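Notes on the Kundcombe Open: Scheduling, Seeding and Conduct

September
Posted by the Editor, Kundcombe Draughts
14 shares | 3 comments

The Kundcombe Open has concluded for another season, and several readers have written to ask for my views on how it was run. I attended as a spectator on both days of the main bracket and followed the online qualifiers from home. What follows is my own opinion. It does not represent the position of the organisers, the venue or any of the competing teams.

For readers new to the event, the Open is a five-a-side competition in Wovomance, the territory-control title that has been played in this region since its second public release. Entry to the qualifiers is free. A total of 274 players registered this season, compared with 212 last season. That is a healthy increase for a regional competition with no publisher funding, and the organisers are entitled to be pleased with it.

The growth did, however, place a strain on the qualifying format. Under the published rules, each team was to play a minimum of three matches before elimination. In practice, teams drawn in the late evening block were still waiting for their second match after midnight. Two teams withdrew during that block. I do not know their reasons, but a start time of half past eleven for school-aged players is not a reasonable one, and I would ask that the evening block be closed to new matches at ten o'clock in future.

Seeding was the second matter raised by readers. The organisers used last season's final placings as the sole basis for the top seeds. Ivanyshyn, who finished second last year, were accordingly seeded second, even though four of their five players had since left the roster. Plerko, who had won both of the winter invitationals with a settled line-up, were unseeded and met the top seeds in the opening round. They lost that match two maps to one, and it was the best match of the tournament. It ought to have been played much later in the day, before a full room.

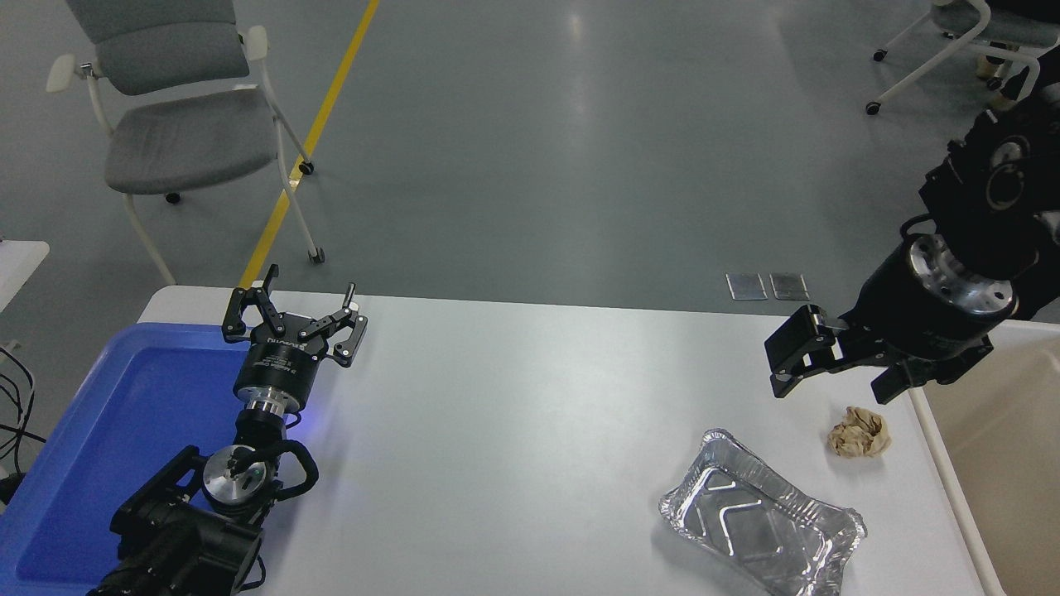
Two black robotic arms over a white table.

I would suggest a simple remedy. Where a team has changed three or more players, its previous placing should lapse, and it should enter the draw on the same terms as any other team. Several leagues of this size already apply a rule of that kind. It is easily understood, and it does not require anyone to form a judgement about the strength of individual players.

Turning to the bracket itself, the final 8 teams played a double-elimination format over two days. The standard of play was high. The most notable development was the decline of the early river push, which had dominated the previous season. Following the spring balance changes, the reward for holding the river crossing in the first three minutes is smaller, and most teams preferred to defend their own quarry and wait. Some spectators found this dull. I did not share that view. The slower opening gave support players more to do, and the fighting around the second quarry was often decided by positioning that had been settled well in advance.

Ivanyshyn deserve credit here. Whatever one thinks of their seeding, their rebuilt roster improved with each match. In the lower bracket they twice recovered from losing the first map, and their use of the fog ward on the northern ridge was copied by other teams before the weekend was out. They finished third.

Plerko worked their way through the lower bracket to the grand final after their early loss. They needed to win two series against the same opponents who had beaten them in the first round, and they won the first of those comfortably. In the deciding series they appeared tired. Their draft on the last map was cautious, with no character able to contest the ridge, and once the centre had fallen there was no realistic way back. The defending champions kept their title, and it was deserved.

The prize for first place was $500, shared between the five players. I have seen comments describing this as an embarrassment. I disagree. The Open has always paid what it could afford, and it has always paid promptly, which cannot be said of every event offering larger sums. If further money becomes available, I would prefer to see it spent on travel assistance for teams from outside the district, several of whom drove for most of a day to attend.

There were two matters of conduct. The first concerned coaching during live play. The rules permit a coach to speak to players between maps and during the single tactical pause. In one semifinal, a coach could be heard speaking during play from directly behind the team's chairs. The referee issued a verbal warning and the match continued. The rulebook provides for the loss of the tactical pause in these circumstances, and in my view that penalty should have been applied. A rule that is softened in a semifinal will be difficult to enforce in a qualifier.

The second concerned the broadcast. The casters were well prepared, and their analysis between maps was a pleasure to listen to. The delay on the stream, however, was set at thirty seconds on the first day. Three minutes is the usual figure, and the organisers corrected it overnight. I have no evidence that any team took advantage of the error.

The venue was satisfactory. Seating was adequate and the sound was clear at the back of the hall. The queue for food at midday was long, and the break between the second and third series did not allow enough time to get through it.

I understand that submissions on next season's format will be accepted until the qualifiers are announced. I intend to lodge mine on the seeding rule and the evening block, and I encourage teams to write separately, particularly those who played in the late matches. I will publish the revised rulebook on this site when it is released.

3 comments

ridgewalker_au
Agree on the seeding. We drew Plerko in the lower bracket and it was over in twenty minutes. Would have liked to meet them a bit later!

quarryfan
Fair write-up, but I still think the new opening is boring to watch. Bring back the river.

Mum of a midlaner
Thank you for mentioning the late matches. Ours got home at quarter to two.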